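**Ticket 163: table wiping job stops early, reports "complete"**

Status: open (reopened twice)
Product: Plivine tabletop helper, two-finger hand
Site: Grernavgate, shared kitchen and workroom
Supplier: Stokex
Priority: they set it to Low. I have set it back to Normal.

---

**Original report**

The job is called "clear and wipe table." We put out a mug, a spoon, a folded cloth and whatever crumbs lunch left behind. The hand is supposed to move the mug and spoon to the tray, pick up the cloth, wipe the table in rows and put the cloth back. A ten-year-old would do it for a cookie.

What we get: mug moved, spoon moved on the second or third try, cloth pinched by one corner, two passes across the middle, cloth dropped. Then the panel says "Task complete." The crumbs are where they were, only more spread out.

Steps to reproduce:

1. Start the job from the panel, default settings.
2. Leave the room, as the brochure invites you to.
3. Come back and wipe the table yourself.

**Reply from Stokex support (pasted from email)**

> Thank you for your report. Please confirm the table surface is free of glare and strong pattern, as these can affect cloth detection. Please also recalibrate the fingers using the menu under Tools > Hand > Open/Close. A completed status means that all motion steps were carried out.

Please read that last sentence again. "Complete" means the arm has finished moving. It says nothing about the table. I'd like this logged as a separate fault, and I'll keep asking until it is.

**Tuesday, morning**

Recalibrated as asked. The menu walks you through opening the fingers wide, closing them, then opening them again. Passed first time. Ran the job with the default cloth. Same result, except that the spoon went on the floor.

Tried a thicker cloth. The hand gets a better hold on it but bunches it into a ball, so the wiped strip is about as wide as the ball. At that width the job would need far more rows than it has planned. It didn't plan more rows.

Tried a damp cloth, since that is how people wipe tables. The cloth stuck to the wood and the fingers closed above it on nothing. "Task complete."

**Tuesday, afternoon**

On the glare question. The table is pale wood with a smooth finish, and it does shine when the light comes across it. It has a wavy grain too. I'm told this may confuse the cloth detection. My answer is that this is a table. Kitchens are full of them. If the machine needs a dull, plain surface with no reflections, that belongs on the first page of the manual and on the outside of the carton.
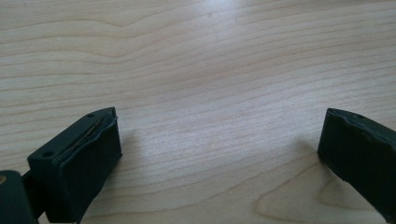

I ran the job with the blinds down anyway, to be fair to them. The cloth was found on all 5 attempts, which is better than before, so I accept that light plays some part. The wiping was no better. Finding the cloth and cleaning with it are different problems, and support keeps answering the first one.

Also asked whether anything other than a cloth could be used. Support suggested the sponge block, sold separately. I have not ordered the sponge block.

**Second reply from Stokex support**

> We are glad to hear that detection has improved. Would you be happy for us to close this ticket?

No.

**Third reply, same day**

> Our wiping routine was tested over 2000 cycles with a high success rate. Could you tell us how you are measuring success at your site?

I look at the table. If there are crumbs on it, I call that a failure. I'd be interested to know what was counted in the 2000 cycles, and whether any of them had crumbs.

**Wednesday, things ruled out**

- Power: fine, on its own outlet.
- Software: current version, checked from the panel.
- Table wobble: none. Leaned on every corner.
- Job file: deleted and built again from the template. No change.
- Speed: tried Slow and Normal. Slow takes 15 minutes and leaves the same crumbs. I can do the table by hand in less time than it takes the panel to start up.
- Position of cloth: moved it to the left, right and middle. It likes the middle best.

**What does work**

For balance. It moves the mug well, with the handle facing any direction, and it hasn't broken one. It will pick up a small box and put it in a bigger box until you get tired of watching. The people at our Fontana site use theirs for sorting parts into bins, and they say it earns its space on the bench. I believe them. Parts in bins are hard, they sit still, and you can tell at a glance whether the job is done.

A cloth folds, drags and sticks, and you have to press it down by the right amount and keep pressing as you go. Then you have to look at what you've done and go back over the bad spots. This unit doesn't do the last part at all. I don't think a setting is going to fix that, and if I'm wrong I'd like to be told which setting.

**What I'm asking for**

1. A "complete" message that depends on the state of the table, or a different word on the panel. "Stopped" would do.
2. A retry if the fingers close and there is no cloth between them.
3. A written answer on whether wiping is a supported task on bare wood. Yes or no is enough.
4. If the answer is no, a refund on the household task pack. We'll keep the arm for boxes.

**Friday, 4 p.m.**

Support has passed items 1 and 2 to "the product side." No date given. Item 3 was answered with a link to the brochure. Item 4 was not mentioned.

Ticket stays open. The job is switched off on the panel and there's a cloth by the sink.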